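Comparing Two Sets of Gripper Pads With a Paper Cup

If you have a hand-held gripper and more than one set of finger pads to choose from, sooner or later you'll want to know which set to leave on. I put this off for most of May, mostly by telling myself that the softer pads had to be better, and then I finally sat down and worked out a test I could repeat without losing a whole weekend to it. It's a simple one and I hope you'll enjoy it as much as I did!

I compared the Birnov pads with the Jurora ones. Use whatever you have, but keep the gripper body and the camera settings the same for both, or you'll be chasing differences that have nothing to do with the pads.

Step 1. Check the jaws. Open and close the gripper a few times with nothing in it and watch the pads meet. They should touch along their whole face. If one leads the other, loosen the screws on that finger, nudge it over and tighten again. (I skipped this the first time and had to throw out an entire evening of recordings.)

Step 2. Pick a surface with some give. A hard table flatters almost any gripper, so I like a bed with the cover still on it. The cup shifts a little when you brush against it, and you find out quickly how careful your approach needs to be.

Step 3. Stand a paper cup upright and come in low with the jaws wide open, one pad on each side. Stop there for a moment before you close. You want the cup sitting between the pads with a bit of room left and right - if you're already touching on one side, back out and start over.

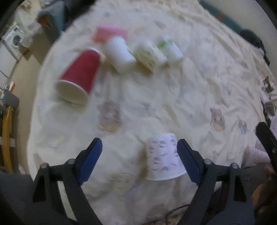 Jaws open on either side of the cup, with the other items lying farther back on the bedspread.

Step 4. Squeeze slowly until the cup comes up with your hand, and then stop squeezing. Lift it, hold it for a slow count of six, and put it down. Look at the wall of the cup for a crease. Write down "clean," "creased" or "dropped" before you go again, as it's amazing how fast they blur together.

Step 5. Swap the pads and repeat with a fresh cup. A cup that has been creased once folds far more easily the next time, which isn't fair to the second set.

Once you're happy with cups, move on to a bottle or a small carton lying on its side. Heloísa Mendonça suggested this to me and I'm very glad she did, because my favorite pads for cups were only so-so on a flat box.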